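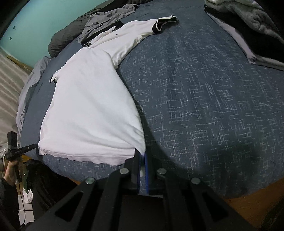 Figure 17. Gripper fingers holding the hem of a polo shirt.

4.2 Checking the Grip on Fabric

1. Lay a short-sleeved shirt face-up on the bed.
2. Close the fingers on the bottom hem. A small fold of fabric should sit between them.
3. Lift slowly. If the hem slips, clean the blue pad with a dry cloth and repeat.
4. Check the four bolts on the gripper body.

Note: Replace the pad after 2,000 closings.

Caution: Keep the cable clear of your feet — a pulled cable can damage the connector.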